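Teleop in the sim apartment before touching hardware?
Last updated: May

driftwheel
So we finally have remote driving working in the simulated apartment and I'm hooked! The job is fetching the thing lying on the desk by the lamp. You steer with the gamepad, the policy learns from your runs, and we're at 459 demos already. Is it worth going on, or should I move to guiding the real arm by hand?

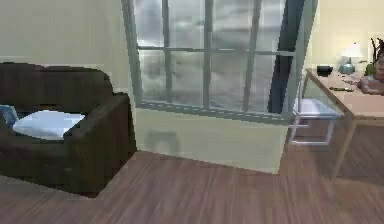 Maeve Moynihan

My start view, sofa on the left, desk on the right. I love starting from here because you have to plan a path around that armrest.

kettle_nine
Move to the real arm. I did 1,410 sim demos on Drultden and the grasps were mush on hardware. Sixteen by hand got me further, no joke.

nfukuda
Disagree! Grasping, sure, but she's teaching it to drive too, and you can't hand-guide a base across a room. Keep the sim for navigation. Do you record the boring bits as well? Ours got lost whenever it faced mostly wall.

driftwheel
Oh, we get plenty of those. 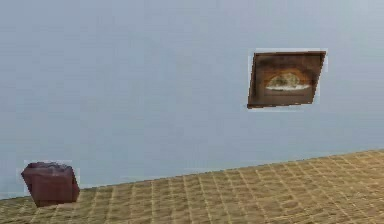

2 min read

Same apartment, and all you have to go on is the picture and that reddish-brown cube. I used to delete stretches like it. Should I put them back?

nfukuda
Yes, put them back, and drive a few recoveries on purpose. Turn away, stop, find the desk again. – Nanami Fukuda

kettle_nine
Fine for driving. I still wouldn't trust a gamepad grasp.

driftwheel
Deal, sim for the base and hands for the arm. Restoring the clips tonight!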